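Edovska Community Kitchen and Bread School
Progress report to the Fano Fund
Second reporting period, February to June

Dear colleagues of the Fund,

With this report we inform you about the work done in the second period of the grant. The first part is about the courses, the second about the equipment and the third about the money and the open questions. The attendance sheets were sent to your office separately.

1. Courses

We planned 3 course groups for this period and all of them were held. The morning group started in February, the evening group in March and the group for young parents in April, one month later than in our plan. The delay came from the heating in the back room, which did not pass the inspection the first time. The evening group begins at 18:30 and not at 18:00 as written in the application. The bus from the lower part of Edovska arrives at 18:20, and people were coming late and missing the weighing of the flour.

Altogether 100 persons finished a full course. In the application we promised 90, so we are a little above. However, I must also report that the young parents group lost more participants than the others. We asked them by telephone for the reason, and most answered that two hours is too long without child care. For autumn we would like to offer this group a shorter lesson of 75 minutes, with the first rising of the dough prepared in advance by the teacher.

The subjects of the lessons were wheat bread, rye bread with sour starter, flat breads and the filled buns that are made in our region for the spring holiday. The lesson on rye was repeated two times on request. We also began to write down recipes from older participants. Until now this is a folder with handwritten pages, and the quantities are often given in cups or in handfuls, so every recipe must be baked and weighed before we can print it. This goes slower than we expected.

2. Equipment and rooms

The large oven from Bakis was delivered in March. It needed a stronger electric line, and the building owner paid half of this work, for which we are thankful. The second mixer is not yet bought. The model in our application is no longer sold, and the new one costs more. We have two offers and will send them to you before we decide.

The work surfaces were also a subject in this period. The old tables have a plastic top, and the dough sticks to it even with much flour. After some discussion between the teachers we decided for wood.

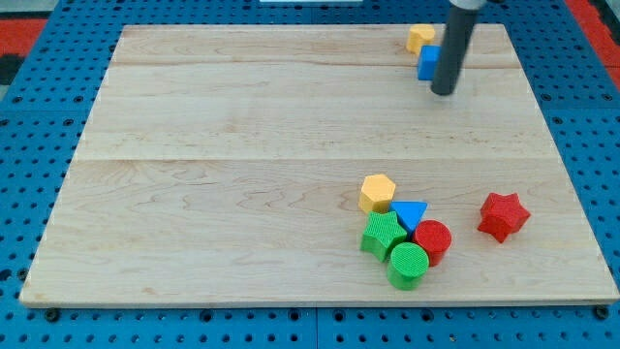
Edovska Bread School, Report No. 2, p. 3

Maple and beech were both considered. The teachers prefer a pale wood, as it is easier to see on it if any old dough was left behind. The care rules are now on the wall: scrape first, wipe with little water, never leave a board lying in the sink, and oil it once in the month. In the first weeks these rules were not always followed, and one beech board has bent so much that it can only be used for cooling the loaves.

The flour storage was moved to the dry room next to the entrance. The shelves there come from the closed Hirano grocery and cost us only the transport.

3. Money

From the equipment line we have spent the oven and the electric work as planned. For boards, scrapers and rising baskets we spent 400 euros, and there are still some 700 euros in this line for the mixer. The line for ingredients is nearly used up, mainly because butter and seeds became more expensive. We ask for your permission to move a part of the line for printing to ingredients, as the recipe booklet will not go to the printer before winter. The exact sum is in the attached table.

4. Next period

In September the morning and evening groups start again. Registration will be open from August, also on paper, because several of our older participants do not use the internet. We still look for a second teacher for the rye lessons. The inspection of the back room must be renewed in October and we have already asked for an appointment.

Please let us know if the change between the budget lines can be approved before the end of July, so that we can order the flour for autumn at the summer price.

With kind regards,
The course office, Edovska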